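Qui sommes-nous

Accueil > L'atelier > Qui sommes-nous

Grunderlow est un atelier d'intégration et de mise au point de bras robotisés pour la préparation de repas. Nous travaillons sur des gestes de cuisine courants : prendre un aliment, le poser, déplacer un récipient, refermer une pince sans écraser ce qu'elle tient. Nos clients sont des cuisines collectives, des fabricants de plats préparés et des écoles hôtelières. L'atelier a été fondé par Kristýna Hubáček, qui en assure toujours la direction technique. Janaína Coutinho est responsable de la sécurité et des essais.

Nous occupons un ancien dépôt à Tatby. Le rez-de-chaussée abrite les postes d'essai et le magasin de pièces, l'étage les bureaux et une salle de formation. Nous ne fabriquons pas les bras. Nous les achetons, nous les équipons (pinces, caméras, éclairage, câblage) et nous écrivons les programmes qui les font travailler.

L'incident de février

Une page de présentation parle en général des réussites. Nos clients nous posent pourtant presque toujours la même question à la première visite : que s'est-il passé en février ? Nous préférons y répondre par écrit.

Le poste concerné était le poste 6, monté pour le projet Zundier. Il s'agissait d'un programme de manipulation d'aliments cuits à la vapeur, avec deux bras travaillant sur le même plan de travail. À 16 h 40, pendant un cycle d'essai, le câble de l'un des bras s'est pris sous le bord d'un récipient. Le bras a poursuivi sa montée. Le récipient, qui contenait de l'eau chaude, a basculé vers l'avant du poste. Une opératrice a reçu des éclaboussures sur l'avant-bras. Elle a été soignée sur place, puis vue par un médecin, et a repris le travail le lendemain.

L'arrêt d'urgence a fonctionné quand on l'a enfoncé. Le bras, lui, ne s'est pas arrêté de lui-même. C'est ce point qui nous a occupés ensuite.

Ce que l'enquête a montré

Janaína Coutinho a repris les journaux du poste sur toute la campagne d'essais, soit 292 cycles. Trois causes ont été retenues.

Le câble d'abord. Il avait été rallongé quelques semaines plus tôt pour donner plus d'amplitude au poignet. La boucle qu'il formait sous la pince descendait trop bas dès que le bras se repliait. La modification avait été faite correctement du point de vue électrique, mais personne n'avait refait le contrôle d'encombrement dans toutes les positions.

Le seuil d'effort ensuite. Le bras est censé s'arrêter lorsqu'il rencontre une résistance anormale. Pour soulever des récipients pleins, ce seuil avait été relevé à 94 newtons. La traction exercée par le câble coincé est restée en dessous. Pour le contrôleur, il ne se passait rien de particulier.

La place de l'opératrice enfin. La zone à ne pas franchir pendant un cycle était tracée au sol, sans barrière ni détection. Elle se trouvait à l'intérieur du tracé pour surveiller la prise, comme plusieurs d'entre nous en avaient pris l'habitude.

En relisant les journaux, nous avons aussi trouvé deux accrochages antérieurs du même câble. Dans les deux cas il s'était libéré seul et le cycle s'était terminé. Ils n'avaient fait l'objet d'aucun signalement.

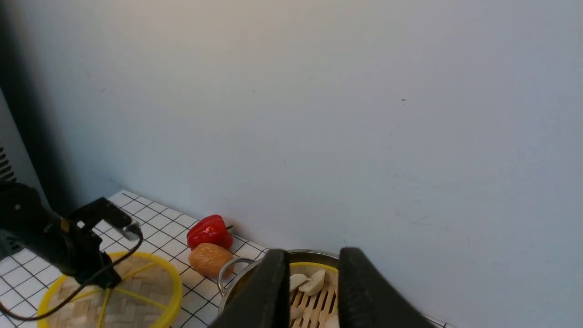
Les essais du projet Zundier ont été suspendus pendant six semaines. Le client a été prévenu le soir même et a reçu le rapport complet, y compris la partie sur les deux accrochages non signalés. Il a maintenu sa commande, avec un calendrier décalé et un droit de regard sur les essais que nous avons accepté sans discussion.

Ce que nous avons changé

Toute modification d'un bras, même un collier de serrage déplacé, donne lieu à un nouveau contrôle d'encombrement. Le programme fait passer le bras par 111 positions à vitesse réduite, sans liquide sur le poste, et une personne observe le câble à chacune d'elles. La fiche est signée avant la remise en service.

Le seuil d'effort n'est plus unique. Il dépend de la phase du geste : bas pendant les approches et les dégagements, plus haut pendant le levage seulement. Un écart entre la trajectoire prévue et la trajectoire mesurée provoque désormais un arrêt, quel que soit l'effort.

L'eau chaude n'est utilisée que pour les essais de validation. La mise au point des prises se fait à froid. Cela allonge le travail, car un aliment froid ne se comporte pas comme un aliment cuit à l'instant, et une partie des réglages doit être reprise. Nos devis en tiennent compte.

Les postes à deux bras sont équipés de barrières immatérielles. Franchir la zone pendant un cycle coupe le mouvement. Les opérateurs surveillent les prises sur écran, grâce aux caméras montées sur les bras.

Tout accrochage, contact imprévu ou arrêt inexpliqué est noté dans le registre du poste, même quand le cycle va à son terme. Le registre est relu chaque semaine par la responsable de la sécurité. Les lignes sont plus nombreuses qu'avant, et nous le prenons comme un signe que les gens écrivent.

Ce qui n'est pas réglé

Le passage des câbles reste le point faible de nos montages. Une gaine plus rigide limite la boucle mais gêne la rotation du poignet. Nous essayons un guide articulé conçu avec le bureau d'études Eglītis. Les premiers exemplaires s'usaient trop vite au niveau de la deuxième articulation, et une nouvelle version est en cours d'essai. En attendant, nous limitons l'amplitude du poignet sur les postes où se trouvent des récipients hauts.

La détection d'un récipient qui commence à basculer n'est pas fiable non plus. Les reflets du métal et la vapeur perturbent la mesure. Nous ne vendons pas cette fonction et nous ne la comptons pas parmi les protections d'un poste.

Travailler avec nous

Un projet commence par une visite de la cuisine ou de la ligne concernée. Nous remettons ensuite une analyse des risques, rédigée avant le devis et facturée séparément. Elle appartient au client, qui peut la faire relire ou s'en servir avec un autre intégrateur.

Les visites de l'atelier se font sur rendez-vous, le matin. Chaussures fermées obligatoires au rez-de-chaussée. Le rapport de février peut être consulté sur place ou envoyé sur demande écrite à la responsable de la sécurité.

Contact | Plan d'accès | Formation des opérateurs | Mentions légales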